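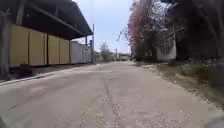 Slide 1: Concrete road with a long crack down the middle.

Okay, hi everybody. Get the clicker working first, then start. Water is on the left side of the podium.

So I want to talk about Mostamow, and about spending a whole slow Saturday in the park by the lake. Quick show of hands, who's been? (Wait for it. If it's more than a handful, skip the part about the bus.)

The bus: number 18 from the main station in Cledley, get off at the last stop, and please sit on the right because the lake shows up through the trees well before you get there. I missed it completely on my first visit, I was reading the back of a cracker packet.

The park itself is called Stedosell, and it used to be a quarry. I love this! You walk in past the ticket hut (free, the hut only sells maps and ice cream) and the path drops down in these huge grassy steps, and those are the old quarry shelves. They planted them with birch and heather and just let it go a bit wild. My favorite is the third shelf down, where there's a bench facing the wrong way, toward the rock wall, and in the late afternoon the wall goes completely orange.

Pause here, take the question about strollers if it comes up. Yes, there's a ramp. It starts behind the boathouse and it's long but gentle.

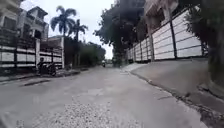

Slide 2: Residential road, white-paneled fence on the left, a motorcycle way up ahead.

Now the lake loop. It takes around 90 minutes if you don't stop, and you're going to stop. Go clockwise. Going clockwise you get the reed beds early, when the birds are still noisy, and you hit the café right when you want it. I've done it the other way and I was starving by the dam.

Café Cloutier is the one with the green shutters. Order the plum cake. They also do a barley soup that I thought sounded dull and then I had two bowls, so there you go. Cash only the last time I went, and the nearest machine is all the way back at the bus stop, so bring some with you.

Tell the rowboat story if we're doing well on time. Short version: I rented a boat, I can't row, I went in a circle in front of a wedding party, they clapped. (Don't drag it out like last time. Circle, wedding, clapping, move on.)

Boats go out until five in July, earlier the rest of the year. Check the board by the jetty.

Then the glasshouse, which I almost left out of this talk and I'm so glad I didn't. It's tucked behind the rose beds and it's easy to walk right by. Inside it's all ferns and dripping pipes, and there's a little brass plate by the door about a time capsule buried under the floor, to be opened in 2071. I asked the woman at the desk what was in it and she said seeds and a menu. A menu! I think about that menu a lot. 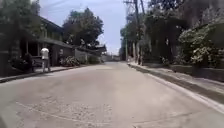 Slide 3: Pale concrete road, curb on one side and raised sidewalk on the other.

Last bit, practical stuff, keep it quick.

Shoes: sneakers are fine for the loop, but the quarry shelves get slick after rain and the grass hides the edges.

Where to stay: I'd sleep in Cledley and ride out in the morning. There are a couple of guesthouses in Mostamow and they're sweet, but everything shuts early and you'll be eating crackers for dinner again. (I speak from experience.)

Food: if you'd like to picnic, use the lawn below the boathouse. The one by the gate looks nicer and it's full of geese.

Going home: the last bus leaves at 8:40 in the evening. Get to the stop early on weekends, it fills up.

Okay, questions. The paper maps are on the table by the door, take one, I brought too many.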